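Planner treats cables as solid obstacles, two arms, PC teardown cell

Posted in Motion Planning by aditz_bench

So I'm doing the planning side of a desktop teardown cell (two arms, one open tower between them) and I'm stuck on cables.

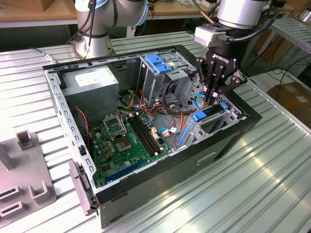 The point cloud from the wrist camera goes into a voxel map, and the planner refuses anything that touches it. Fine for the drive cages. But the power cables and the SATA cable get voxelized too, so the right arm either finds no path to the lower bay or takes a silly detour over the other arm. Out of 48 runs last night, 28 died with "no valid goal state." I'm on Clovoner 20 if that matters. Shrinking the voxels just made it slower — one map had 1,079 occupied cells right over the bay. Is there a sane way to tell it some stuff is soft?

vasseur_fan

Yes! We fought this for most of May. Segment the cables first (color gets you pretty far with red, orange and yellow, black is a pain) and put them in a second map. Then the main map stays hard and the cable map only adds cost, so the planner will brush past a wire if it has to but won't plow through the middle of the bundle. Cap the speed in there and turn on a force stop too. Also check your goal tolerance, that error can mean the grasp pose itself is in collision before it even starts planning.

ostwood_t

just turn off collision checking for the last bit, works for me

vasseur_fan

Only if you keep arm-to-arm checking on — please don't switch off the whole thing with two arms over one case.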